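Subject: Re: Trailer washer for the towpath weekend
From: Rafia Rajput

On the Kevero unit, the inlet filter has been cleaned and the unloader valve reset. Static pressure is back where it should be. I would still keep it off the soft brick.

> Can we borrow the Kevero again for the lock walls at
> Dollden? There is no mains water on the site, so we need
> the tank too. Also, which nozzle for the iron gates?

The tank on that trailer holds 175 gallons. With the small pump you get 30 minutes of steady washing from a fill, less if people leave the gun open between passes. Putorex has offered a refill point at their yard gate, but the fitting there is 2 inch and ours is not. Nasrallah has an adapter. Please ask for it before February.

For the gates, use the wide fan and start at 600 psi. Go up only if the loose paint stays put. Old paint should be tested for lead first, and the runoff must not reach the canal.

Whoever tows it needs to check the hitch lock and drain the tank before going on the road. The trailer is not rated to travel full. 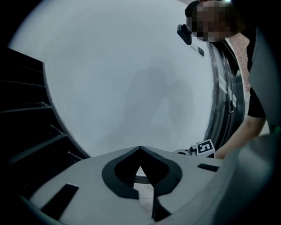
The spare hose is on the reel behind the pump, and the key goes back in the box at the yard.

Rafia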